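Sorting and storing small things: your questions
Drumov Home Storage, last updated 13 August 2023

Where should I start?
Tip everything out on a bed. It is a comfortable height, and you'll have to finish before you can sleep. Put an old cover down first if there are beads or glitter involved.

Pouch, bag or box?
Soft drawstring pouches suit things that scratch or tangle, such as necklaces and hair ties. Clear plastic bags are better for anything you need to recognise quickly. Boxes are for whatever is left, and for the filled pouches themselves.
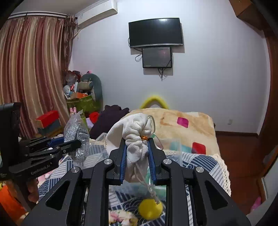 Most people need fewer boxes than they expect. Our Holub set has 14 pouches in three sizes, and one medium box will usually take ten of them lying flat.

Can I wash the pouches?
Yes, at 30 degrees. Pull the cord out first or knot both ends together, otherwise it disappears into the hem. A safety pin will get it back.

The cord ends are fraying. Is that a fault?
No, it is cotton and it frays with use. Tie a small knot near the end and trim what is left over.

Do you sell the Huler boxes separately?
Yes, singly or in packs of four. Lids have been sold separately as well since May.

How do I return something?
Within 37 days, unused, with the order number. Write to Bohumila Sýkora at the Brernari shop and she will send you a label.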